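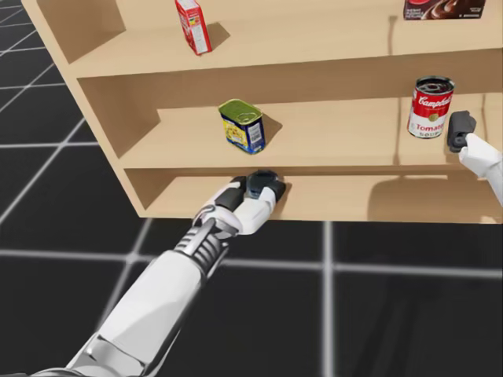 4.2 Comparing the two controllers on the shelf task

Both controllers were run on the same shelf task in simulation, with the same two-arm setup and the same start poses. Only the controller changed. The first, Pamlow, plans a full path for each arm and then follows it. The second, Moodley, corrects the hand pose at every step and has no long plan. Grasp planning was left alone, so a bad grasp choice hurts both equally. The shelf has three levels and the low one is the hard case – in Figure 3 the left arm has to come in over the bottom front board, with the hand well inside the compartment, while the right gripper stays up beside the soup can on the middle shelf. Any sideways drift down there ends up in the side panel or the lip. We log that as a contact fault, even when the grasp would of gone through.

Figure 3. Shelf task in simulation. Left hand in the lower compartment, right gripper next to the can on the middle shelf.

Runs. 3824 in total, split evenly between controllers. Object poses drawn fresh for each pair of runs, so Pamlow and Moodley always saw the same layout. A run ends on a lift, a contact fault or a time-out of 40 seconds. No retries. Runs where the simulator itself gave up were thrown out and drawn again with a new seed, for both controllers.

Pamlow was the steadier of the two on the upper levels. Slow to start, as the planner wants its full budget before anything moves, but the paths were clean. On the low level it got worse. The planner often found a way in and then no way out with the object in the hand, and we had not asked it to check the way out beforehand. That is our fault more than the planner's. A later version does check, see Section 5.

Moodley was quicker everywhere. It was also the one that touched the shelf more. Most of its faults came in the last 11 cm of the reach, where the correction gain is still set for open space. Xiaoyan Kang tried 17 gain settings on a smaller set of layouts and none of them fixed the low level without making the middle one slower. We kept the default for the main runs. Tuning per level would probably help but then the comparision is no longer fair to Pamlow, which had no tuning at all.

Tall narrow cartons and short tins failed in different ways. Cartons tipped when a finger arrived early on one side – both controllers did this. Tins were mostly a height problem: fingers closing on the rim or above it. Cans were the easiest of the lot, for the usual reasons.

Two-arm runs. With both arms near the shelf, Pamlow treats the idle arm as a fixed obstacle. Moodley only keeps a minimum distance. Fewer stalls with the second, more near misses. Jaqueline Barajas went through the near misses by hand and would not put any of them on hardware as they stand. We agree, and the bench trials in Section 6 use Pamlow only.

Not covered: soft objects, clutter, and friction values other than the default.

Related items
Fuler gripper: finger pad wear over long runs
Grukmont simulator notes, November 2019
Planning with a way-out check for deep shelves
Contact faults in two-arm reaching: a short review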